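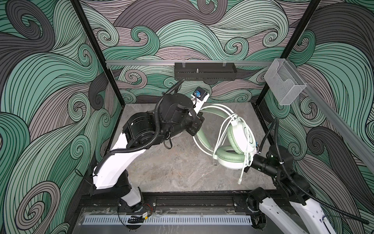
I've loved wave patterns ever since my grandmother's bathroom curtains, so picking panels with big curls in mint, mauve-gray and charcoal took me all of 3 minutes (picking my shoes takes longer). The thin black outlines around every curl are what won me over – they remind me of the coloring books I still buy every October. Gray marbled flooring keeps things calm underneath, and I do like a rail with a slotted tray and a clear pocket hanging from it.

Comments (2)

Raili Laaksonen
Oh, that mint! Would it be too much for a small hallway?

Ľudovít Trnka
More of these please, I'm a charcoal person myself.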